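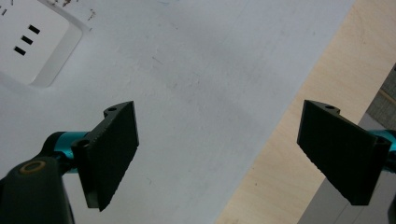
Home Office > Desks & Tables > Reader Reviews

Merkance white-top work table, posted 12/28/25

I've had the Merkance table since April, so I reckon I've earned an opinion by now. It was $200 on sale (I'd been eyeing off the bigger one from Gosling for ages, but I couldn't get it past the spare room door) and I use it for everything. Laptop, bills, wrapping presents, gluing broken mugs back together, you name it.

First up, I love the colour. It's a proper matte white, so there's no glare off the window in the afternoon, and it makes a poky room feel so much bigger! Next to the pale wood it looks really smart too, sort of light and beachy.

Now for the grumble. Matte white shows EVERYTHING. The middle of mine has gone a bit grey and smudgy where my arms sit, and there are scuffs and a little thin grey streak as well. I've had a go with warm soapy water and then with one of those white sponges, and the sponge did a better job on the smudges, but go gently or you'll end up with a shiny patch. And crumbs! Every brown speck stands out like a beacon. If you eat toast at your desk, maybe look at a darker top.

The power outlet set into the tabletop is what sold me. I was forever crawling under my old Banville desk to find the power board, and I'm not as bendy as I used to be. The panel is white like the rest, so it mostly disappears apart from the black slots. It does stand slightly proud of the surface, though, so you can't slide a big sheet of paper straight over it without it catching. I've learnt to keep my sewing patterns down the other end. I'd also have liked it a touch further in from the corner, but that's me being fussy.

Putting it together took me 2 hours on my own, with one cup of tea in the middle. There were six bolts left in the bag at the end and I still don't know if they were spares. It hasn't wobbled yet!

Would I buy it again? Yep, but I'd get a decent desk mat on day one. I've got my eye on a grey felt one from Astusmont, so I'll update this if it helps with the scuffing.

4 out of 5 from me.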